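The Shared Kitchen at Bellis House: A Gallery

Bellis House provides serviced accommodation for short and medium stays. The shared kitchen on the garden side was refitted in August to a scheme drawn up by Simitz Interiors and is open to all residents from early morning until late evening. This gallery shows the sink wall, the washing-up area and some of the everyday crockery supplied with the room. It is intended for prospective residents and for visiting organisations considering a booking.

The sink, the drying rack and the worktop beside them were planned together, so that washing and drying could be carried out in one place. A dark slatted rack stands next to the pale marble surface.
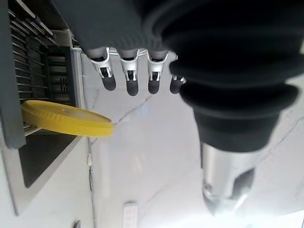
The slats are set close together, and residents are asked to stand plates on edge and to place cups upside down when leaving them to drain. Knives should be dried by hand and returned to the drawer. The rack is cleared by the housekeeping team each morning, and items left on it overnight are put away at that time. Residents who use their own crockery should remove it before retiring.

The kitchen occupies a bright corner of the building. White worktops run along two walls in an L shape, with white cabinets beneath and metal bar handles on the doors. Marble-look tiling with grey veining covers the wall behind the sink. Full-height windows look out onto trees, and a white table has been placed in front of them for light meals and for paperwork. The cups supplied include one in pale pink with a salmon-coloured interior.

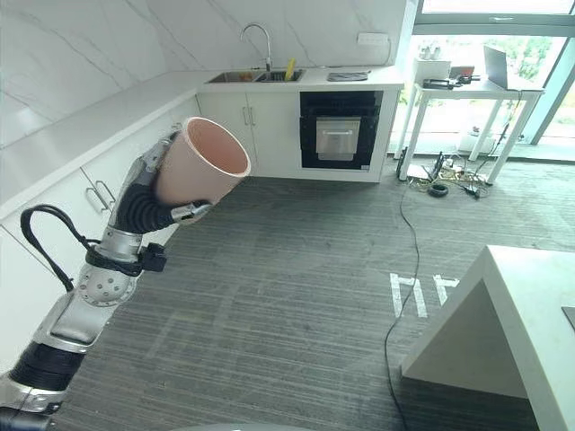 Text and captions: Residents' Information Office, Bellis House

The refit covered the worktops, the cabinets, the sink and the tiling. The work was completed over 20 working days, during which residents were offered the use of the smaller kitchen on the floor above. The double sink is of stainless steel and is served by a tall arched chrome tap. There is a socket on the wall above the worktop, and further built-in equipment is housed in the cabinets nearer the windows. Instructions for each appliance are kept in the blue folder in the residents' lounge.

Everyday items were selected from the Atine range in strong, plain colours, which residents had requested in place of the former white service. Colour has proved useful in practice. Items carried to other parts of the house are recognised easily and find their way back to the correct cupboard. The inventory now stands at 413 pieces, and replacements are ordered twice a year. The golden yellow in the next picture, with its thick raised rim, is among the brightest of the colours in use.

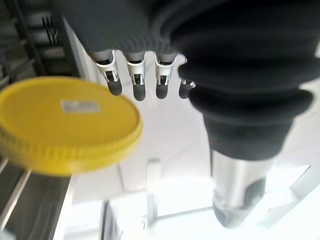
Washing and Drying

Residents are responsible for washing the items they have used. Food should be scraped into the caddy before plates are placed in the sink, and the basin should be rinsed after use. A drying rack with parallel steel rods and dark grey ends spans the right part of the sink, so that water drains directly into the basin below. The row of rounded pegs along its back edge is seen here together with a bright yellow plate.

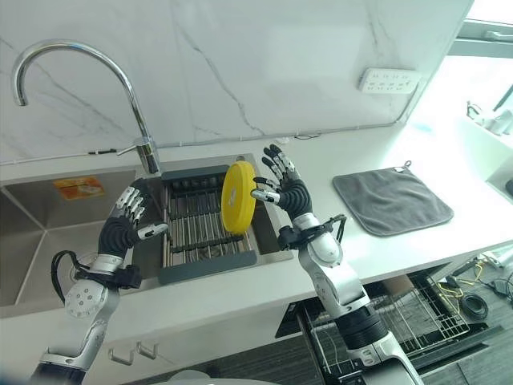

Up to 32 residents may be registered to use the kitchen at any one time, and consideration for others is requested at busy periods. The hour after six in the evening is generally the most heavily used. Groups wishing to cook together may reserve the room through the Zeren booking desk on the ground floor. The charge for a private reservation is included in the monthly rate for residents and is quoted separately for outside organisations.

Breakages should be reported to the desk on the same day. No charge is made for single items of crockery.

Bellis House Residents' Information Office | Contact us | Copyright Bellis House. All rights reserved. | Back to top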